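3.2 Cup types and heat loss

Diary households (n = 64) filled in a page per hot drink for 20 days in July. We got 1,498 usable entries out of a planned 2,000. The rest were blank, or had no start time, or the drink was given as "water" with no temperature ticked. Dropped.

Cups were sorted by wall and rim, not by brand. Respondents in Pavero mostly drank from open mugs at home. In Trimimura the picture was mixed – a lot of people carried the same cup from kitchen to bus to desk, and wrote down only one place. We coded those by where the drink was finished. Coding was done by one of us and then checked by Shahab Zarei, who disagreed mostly on the travel cups. The cream type with a brown band and a thin metallic-looking rim went in group C. 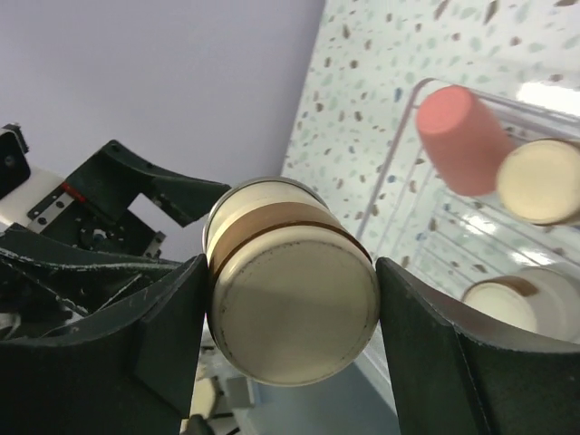

3.3 Time to last sip

Open mugs finished fastest. Group C slowest, and with the widest spread. Part of this is refills – the form asked for them on the back page and many people never turned it over. We tried Kazemi's correction for missing refills, it moved the means a little and the ranking not at all. Tea and coffee are pooled here, seperate results in the appendix.

Rim material came up in the free comments more then we expected. Several people said a metal edge felt hot at first and cold later, and that they waited before the first sip. No question on this in the form. Should have been one. The Truduvura pilot had it, we cut it for length.

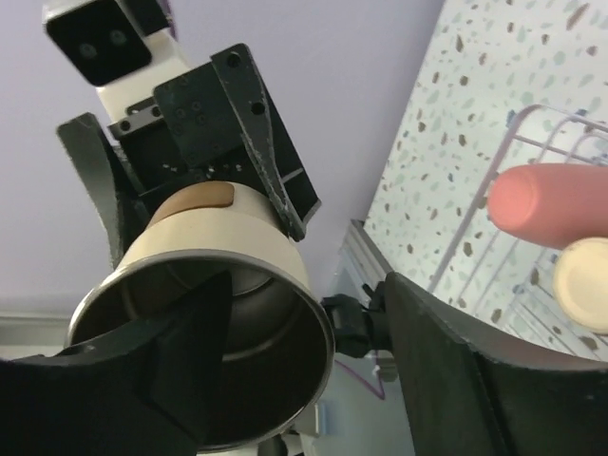

Figure 2. Group C cup, open end, with bright metal rim and dark interior.

Waiting time before the first sip is taken up again in Section 4, for the home entries only.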